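Section 2: Setting Up Your Brindlow 716 Dehydrator

Revised 4 Feb 2020. If your booklet has a picture of a pear on the cover, it is the old one, and the tray numbers in it are wrong.

By this point you should have everything out of the carton and checked against the parts list in Section 1. If you skipped Section 1, go back far enough to find the bag of rubber feet. It is taped inside the lid of the carton, where it gets thrown away with great regularity.

2.1 Choosing a spot

Drying food takes a long time. A load of tomatoes can keep the machine running through dinner, the late movie and breakfast, so pick a place where you can live with a steady fan noise and a strong smell of tomato. Bedrooms have been tried.

1. Set the cabinet on a flat, level surface that can hold the machine plus a full load. Wet apple slices weigh more than you expect.

2. Push the four rubber feet into the holes underneath. They go in with a pop. If one goes in without a pop, it will come out again the first time you slide the cabinet.

3. Keep the cabinet away from the stove, the sink and direct sun. The temperature sensor sits near the front, and a hot afternoon will convince it that the work is done.

4. Plug the cord straight into a grounded wall outlet. Do not use an extension cord, even the good orange one. 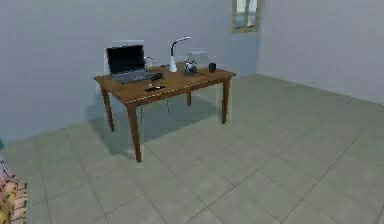 5. Open the door all the way and check that it clears whatever is next to it. The door swings to the left and cannot be reversed. We get letters.

Caution: Never run the machine on carpet, on a bed, or inside a closed cupboard. It pulls air in from underneath and needs to keep doing so.

Note: Garages and basements are fine as long as they are dry. A damp basement adds hours to every batch, as you are then drying the fruit and the basement together.

2.2 Fitting the trays

The 716 comes with Landeg mesh trays, a drip tray and a set of liner sheets. The trays all look the same until you try to put them in upside down. The raised lip goes at the back and faces up.

1. Wash the trays, drip tray and liners in warm water with a little dish soap. Rinse and let them dry. The trays may go on the top rack of a dishwasher. The liners may not. They come out in the shape of a potato chip and stay that way.

2. Slide the drip tray into the lowest slot until it touches the rear wall of the cabinet.

3. Slide in the mesh trays from the bottom up. Each one should move freely. If a tray sticks, pull it out and look for a bit of packing foam in the groove. There is always one more bit of packing foam.

4. For thick pieces such as halved apricots, leave out every other tray to give the food some headroom.

5. Put the liners away for now. You will need them for fruit leather, herbs and anything small enough to fall through the mesh. Do not use them under sliced fruit, where they block the air and give you slices that are leathery on top and jam on the bottom.

Caution: Do not line the trays with foil or plastic wrap.

2.3 Air clearance

Warm, damp air leaves through the slotted vent at the back, and it has to go somewhere. Leave at least a hand's length behind the cabinet and do not store mail, cereal boxes or the cat in the gap. 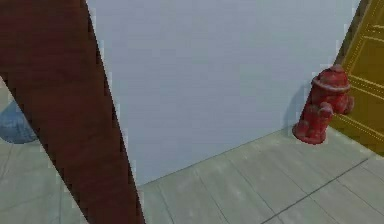

The vent matters most in the first couple of hours, when the food gives up water fastest and the air coming out is at its dampest. If that air cannot get away, it drifts around to the intake and goes through again, and your drying time stretches toward next week. Look at what is behind the machine before you settle on a spot. A smooth, plain, pale wall like the one in the picture, without windows or switches or anything hanging on it, is about as good as it gets. Wallpaper is a poorer choice, and a window tends to fog. If you have to work in front of curtains, tie them back well out of reach of the vent.

To check the airflow, run the fan with no food in the machine and hold a strip of tissue near the vent. It should flutter outward. If it hangs limp, something is covering the intake under the cabinet, and it is usually the instruction sheet that was packed there.

2.4 The burn-in run

New machines carry a light film of oil from the factory. It burns off the first time the heater gets properly warm, and it smells like a hair dryer with regrets. Get this over with before any food goes in.

1. Take out the trays and liners. Leave the drip tray where it is.

2. Close the door and press POWER. The display shows four dashes, then the word Kuma. That is the name of the control board. It does this every time, and there is no menu for turning it off.

3. Turn the dial to HIGH.

4. Press TIME and set the timer to 195 minutes. The dial moves in steps of five, and turning it quickly makes it jump by larger steps. Everybody overshoots. Turn it back slowly.

5. Press START. Open a window in the room and find something else to do.

6. When the timer sounds, leave the door closed until the fan stops. The fan runs on for a short while by itself to cool the heater.

7. Wipe the inside of the cabinet with a damp cloth and let it air out with the door open.

Note: A faint smell on the second run is normal. A strong smell, smoke, or a smell of fish is not. Switch the machine off at the wall and see Section 8.

2.5 Your first batch

We suggest apples. They are cheap, they forgive nearly everything, and if it all goes wrong you still have something to put in oatmeal.

1. Wash and core the apples. Peeling is up to you. The peel dries tougher than the flesh, and some people call this texture.

2. Slice them evenly. This counts for more than any setting on the machine. Thick slices next to thin ones will give you a tray that is part cracker and part sponge. The Millon slicing guide in the accessory bag fits most kitchen knives and will keep you honest.

3. If you mind the browning, dip the slices in water with a splash of lemon juice and pat them dry. The brown ones taste the same.

4. Lay the slices on the mesh in a single layer without overlapping. You will be tempted to squeeze in the last few. Eat them.

5. Set the temperature to 137 degrees Fahrenheit. Your own preferences may wander from this later, but start here so that you know what ordinary looks like. Higher heat does not save time with fruit. It hardens the outside and traps the moisture inside, and the slices then go moldy in the jar some weeks after you have told people how easy this is.

6. Set the timer for six hours and press START.

7. Halfway through, swap the top and bottom trays and turn each one front to back. Work quickly and close the door again.

8. When the timer sounds, take out a slice, let it cool to room temperature and bend it. It should be flexible, with no wet spot when you tear it. Warm fruit always feels softer than it is, so testing it straight from the machine will tell you very little. If it needs longer, add time by the hour.

Note: In February, with the furnace running and the house dry, a batch may finish well ahead of the chart in Section 4. In a humid summer it may take half as long again. The chart was written by someone in between.

Caution: Do not begin with meat. Jerky has its own rules on slicing, heating and storage, and they are all in Section 5. Read that section to the end before you buy the beef.

2.6 Cooling and putting away

1. Let the dried slices cool completely on the trays with the door open. Warm fruit sealed in a jar will sweat.

2. Pack them loosely in clean, dry glass jars, filling each no more than two thirds full.

3. Put the lids on and shake the jars once a day for a week. This evens out the moisture between pieces. If beads of water show on the glass, the fruit goes back in the machine. If you see mold, throw out the whole jar, including the pieces that look fine.

4. Label the jars. Dried apple and dried pear are very hard to tell apart by spring, and dried turnip looks like both.

5. Store in a cool, dark cupboard.

Wipe the cabinet after it cools and soak the trays if there is sugar stuck to the mesh. Do not scrape them with a knife. Replacement trays are listed at the back under Landeg, 2 to a pack, and cannot be bought singly.

Continue to Section 3, Controls and Error Codes.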